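**Minutes — Sunov open day visit, Friday, March 31, 2023**
Present: Habte, Degefa, Derese, Prokopenko (minutes)

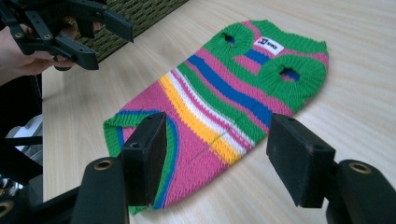
1. Derese asked what the garment folding demo is meant to prove. A striped dog sweater on a table is a long way from our returns bench. Sunov's figure of 142 items was given with no error rate.
2. Habte thought the hand-held grippers were easy to use. Degefa doubted it — he wants 2 of our own packers to try them first.
3. No purchase agreed. Habte to ask Sunov for the error rate. Back on the agenda in August.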